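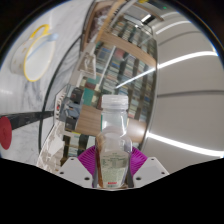
The Foltow Water Partnership enters its second decade with a new head of public supply, appointed in December following the retirement of her predecessor. In an interview at the Partnership's offices, she set out her priorities for the spring works programme and answered questions on pricing, leakage and the future of the Akevach reservoir.

The Partnership serves 3,048 households across the valley and the two upland parishes. Its network includes 113 kilometres of main, a good part of it laid before the present treatment works was built. The head of supply described the condition of the older pipework as "fair in the town and poor above it".

"The upper parishes have had more interruptions than we would wish," she said. "Residents there have written to us at length, and they are right to do so. The Bosman Road main will be replaced first. Work begins once the ground has dried out, and we expect it to take 4 months."

Asked whether the road would be closed for the whole of that period, she said that the contractor, Mirkus, had agreed to work in short sections and to keep one lane open during school hours. Bus services will be diverted by way of the old station. Notices will be delivered to affected addresses before each section is started.

On the subject of leakage, she was reluctant to offer a target. The Partnership received 609 reports of leaks from the public last year, many of them concerning the same few streets. "A report is useful to us even when it is the tenth we have had that morning," she said. "It tells us how far the water has travelled. I would ask people to keep telephoning."

Customers have also raised the matter of taste. The supply from Akevach is drawn from peaty ground, and complaints tend to rise after heavy rain in the autumn. The head of supply confirmed that the water is tested daily and remains safe to drink throughout the year. She acknowledged that this was of limited comfort to those who disliked it. "My own mother lets it stand in a jug overnight. I have no objection to the jug, but I would like her to have less need of it." New filters are being considered, and a paper will be put to the board before the summer.

Charges will be held at their present level until the next annual review. Households on the reduced tariff will be contacted separately and need not reapply. She declined to comment on suggestions that the Partnership might merge with a larger neighbour, saying only that no proposal had been received.

The interview closed with a question on the reservoir footpath, which has been shut since the winter storms. Repairs to the lower bridge are complete. The northern stretch remains unsafe where the bank has slipped, and walkers are asked to respect the barriers. "We know how well used it is," she said. "I walk there myself. It will reopen when the engineers have signed it off, and the date will be posted at both gates."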